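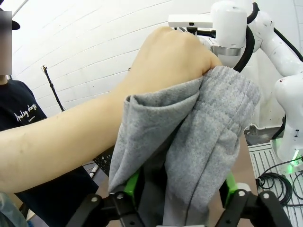
Dear Priya,

Thank you again for the time you gave us in March. I promised a fuller account of how the Gernora clothing program is getting on, so please forgive me if I ramble a little!

We set out to sort and fold 700 pieces for the Quezada family shelter, and after a slow start (the shelving came late, and then came in the wrong size) we are well into the pile. Shirts are easy. Sweatpants have been the stubborn ones, thick and heavy as they are, and Leilani Nakamura has rewritten the folding guide twice to suit them. Her current version has you take hold at the waistband and let the legs hang down before anything touches the table. Drawstrings are left in, with the tips showing, so families can see they are there.

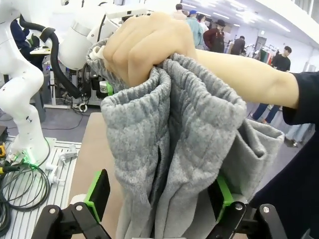

Where the money has gone

Your grant paid for the tables and 4 months of storage. We have 73 dollars left in the supplies line, and I would love to put it toward size labels, if that is all right with you. Bins for the children's things are still to be ordered, and Leilani is getting prices now.

Warmly, from all of us at Gernora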